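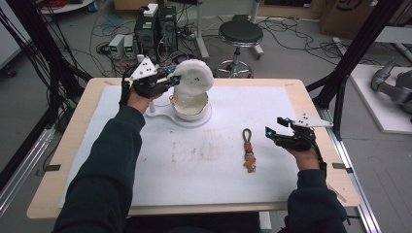 Dust in the Front Room: does living near a busy road make your shelves dustier?

Year 11 Environmental Science, group project report
Kenna Carnegie, Blair Matheson, Brijesh Rastogi
Supervising teacher: Ms Ogilvie

Why we did it

Kenna's nan lives on Rennie Road and swears she has to dust twice as often since the trucks started coming through. Blair's family is up the hill in Stanis and says the same thing, no trucks. So one of them is wrong, or they both just notice dust. We wanted to know if the road matters or if it's mostly what goes on inside the house (pets, carpet, shoes on, windows open).

Hypothesis: houses closer to Rennie Road will collect more dust per week than houses further away.

Background

Household dust is a mix. Skin flakes, fabric fibres, hair, soil off shoes, pollen, cooking residue, plus whatever blows in. The share from outside changes a lot depending on climate and how open the house is. Our houses are mostly weatherboard and pretty drafty so we expected a fair bit from outside. Road dust includes tyre and brake wear as well as plain dirt, and the shoulder along Rennie Road isn't sealed, so plain dirt is probably the main one.

Colour matters for how dusty people think a place is. Dark timber and TV screens show dust way before anything pale does. Brijesh asked each household which thing in the front room "gets dustiest" and almost everyone said the telly or a black cabinet. White and glossy stuff hardly got mentioned even when it was on the same shelf.
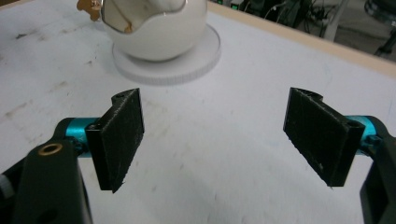
Fig. 1. Glossy white, rounded, on a wide base. Pale surfaces like this were rarely named as dusty.

Method

Nine houses. Closest is right on Rennie Road, the cut off for "near" was 90 metres from the kerb. Four near, five far. Would of liked even numbers but one family pulled out in the first week.

Each house got glass microscope slides, labelled underneath, laid flat on a shelf at chest height in the front room. Not above a heater, not in direct sun, out of reach of cats (this did not always work). Slides stayed out for a week then got swapped. Collected in lidded sandwich boxes with a blu-tack dot at each end so nothing touched the top face.

Back at school we put each slide under the microscope and counted particles in three fields of view, same magnification, then took the mean. Fibres counted separately. Two people counted each slide without seeing the other's number and if they were way off we did it again.

Households also kept a sheet: vacuumed Y/N, windows open Y/N, pets inside, anything unusual. Sampling ran 40 days, starting in May. The last lot of slides got left an extra few days by accident so we divided everything by days out.

Results

308 slides usable. Some were lost to fingerprints, one box got dropped in the car park, and one whole set from Blair's place was wiped clean by his mum, who was trying to help.

Near houses did have more non-fibre particles than far houses. Difference was there every week except the wet one, when they were nearly the same. Fibres were a different story, no pattern with distance at all. Highest fibre counts were in a far house with two long haired dogs and wool carpet in every room.

Windows made a bigger difference near the road than away from it. With windows shut the near houses dropped a lot. Vacuuming was odd, counts went UP slightly in weeks with more vacuuming in three of the houses. Could be stirring it up, could be that people vacuum when it's already bad. We can't seperate those with our sheet.

Discussion

Hypothesis partly supported. The road seems to add the gritty stuff but not the fluffy stuff, and the fluffy stuff is what you see on a shelf. So Kenna's nan and Blair's family might both be right, just about different dust.

Problems:
- Nine houses isn't many. One doggy house shifts the whole far group.
- Counting by eye gets worse when you're tired. Brijesh's afternoon counts were lower than his morning ones.
- Chest height only. Floor level would be different.
- No traffic counts, we just assumed the trucks were the same every week. Mitance quarry traffic goes up and down.
- Winter coming on so fewer open windows as we went.

If we did it again: weigh the slides as well as counting, put a set outside on each porch for comparison, and add some houses at Skekow where the road is sealed to the edge.

Thanks to all the families, Mr MacLeish for the microscopes and for leaving the lab open at lunch, and Kenna's nan for the scones. Raw counts are in the appendix, sheets for house 4 still to be typed up.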